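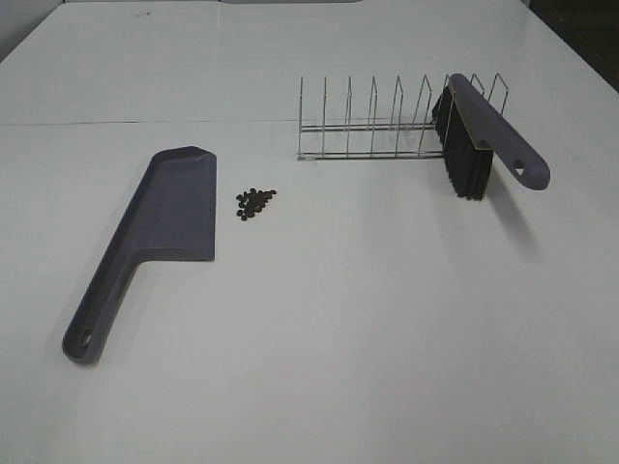 FOR IMMEDIATE RELEASE

**Ondura opens its Flellgate lab for an afternoon of robot housekeeping**

FLELLGATE – Ondura will open the doors of its household robotics lab this March, and everyone is welcome to come and watch a robot arm try its hand at chores!

The main demonstration is sweeping up. The arm has to take a brush from a dish rack, pick up a dustpan and clear a small pile of coffee beans off a white table. It sounds simple, but beans roll, and a brush has to be held at the right angle or they end up on the floor. The team has logged 1647 practice runs at the task so far and is still learning from the ones that go wrong.

Doors open at 2 p.m. at the Murnenska building, Room 404. Demonstrations start every 40 minutes, with six in all, and visitors can put questions to the engineers between runs. Children are very welcome – there will be a low table where they can try the same job by hand and compare notes with the machine.

Our neighbors at Mạc will serve coffee and pastries in the hallway all afternoon.

Admission is free and no booking is needed. The room is step-free, with elevator access from the main entrance.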